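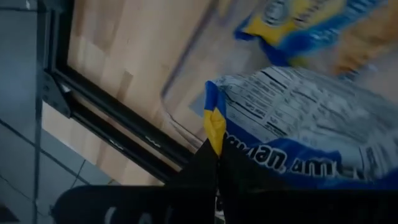
A gripper closes on a snack bag at the Wolside test bench.

Home | News | Business | Technology | Community

Robot arms sort the snacks, but slowly

A pair of robot arms in Wolside is being put to work on a job most households leave to whoever unpacks the groceries: getting packets of chips, crackers and noodles off the table and into bins.

Pramora, which runs the trial, wants to know whether the same arms could one day tidy a pantry at home or refill a shelf at a corner shop. After 1,385 attempts, its answer is not yet.

"A bag is harder than a box," said Atieno Rweyemamu, who leads the trial. "It folds when you squeeze it, and it never folds the same way twice."

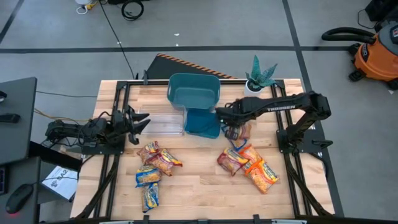

Packets are scattered over the tabletop before each run, some overlapping, and the arms have to pick them up one at a time. Rweyemamu said a run that takes a person less than a minute takes the arms 12. Bags lying on top of each other cause most of the trouble, as the gripper tends to bring up two or drop both.

Placing is going better than picking. The arms are given open containers of different shapes and colours, and a bag counts as sorted once it is fully inside one.
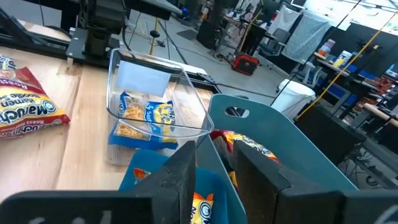 Shops may come first

Grocer Ait Ali has offered a stockroom for the next stage, which would use 220 products from its shelves. Manager hours there are tight, and the store hopes to hand over some of the evening restocking.

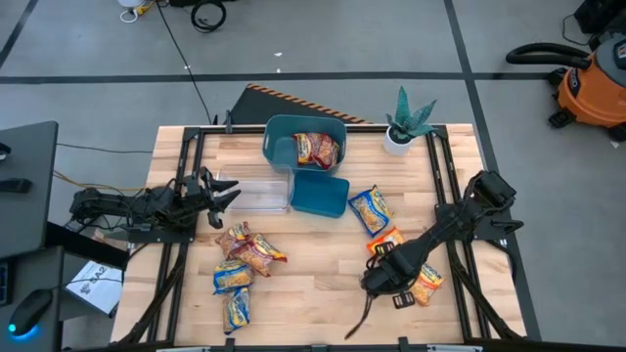 Parts supplier Voltthorpe is less sure. It told a trade meeting in February that a shop would need arms able to handle 3,000 items a night before the cost made sense, and that homes were further off again.

Rweyemamu did not argue with that. She said the team would keep to snack packets until winter, then try tins and jars.

Related
Ait Ali to extend weekend hours
Wolside library adds self-checkout
Voltthorpe moves to larger warehouse

Last updated: 15/03/2026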